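Tischplatte hell lassen oder doch ölen?

Tarnik
17.01.2021
Hallo zusammen, ich brauche mal eure Meinung! 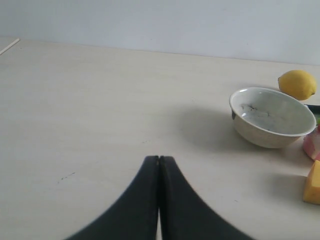
Wir richten gerade das kleine Zimmer neu ein und ich kann mich bei der Oberfläche vom Schreibtisch einfach nicht entscheiden. Meine Frau will Hartöl, ich hab Angst, dass dann alles gelb wird (so war's im Oktober bei der Fensterbank, grausig). Cremeweiß mit der ganz feinen Maserung quer, so wie die Fläche auf dem Foto, und dahinter einfach weiße Wand, das ist genau der Ton, den ich behalten möchte. Budget wären fast 200 Euro, inklusive Schleifpapier. Was nehmt ihr?

Brekia
Öl mit Weißpigment, fertig. Zwei dünne Schichten, dazwischen über Nacht trocknen lassen. Hab ich beim Esstisch so gemacht und der sieht immer noch gut aus.

Vodirgate
Seh ich komplett anders. Pigmentöl wird an der Stelle, wo die Unterarme liegen, fleckig. Matter Wasserlack und Ruhe ist.

Brekia
Bei mir ist nix fleckig?! Man muss halt den Überschuss abnehmen, das vergessen die meisten.

Miah
Ich wär auch für Lack, aber bitte vorher an der Unterseite testen. Mein erster war angeblich farblos und hatte dann so einen Blaustich, brrr. Wie groß ist die Platte denn?

Tarnik
150 mal 70, und 22 mm dick. Unterseite ist eine gute Idee, da probier ich beides nebeneinander.

Vodirgate
Mach das. Und nach dem ersten Anstrich nochmal mit 240er drüber, sonst fühlt sich das an wie Raufaser.

Tarnik
Danke euch! Gruß auch an Kasun Wijesinghe, falls er hier noch mitliest, von ihm hab ich den Exzenterschleifer. Bring ich nächste Woche zurück, versprochen :)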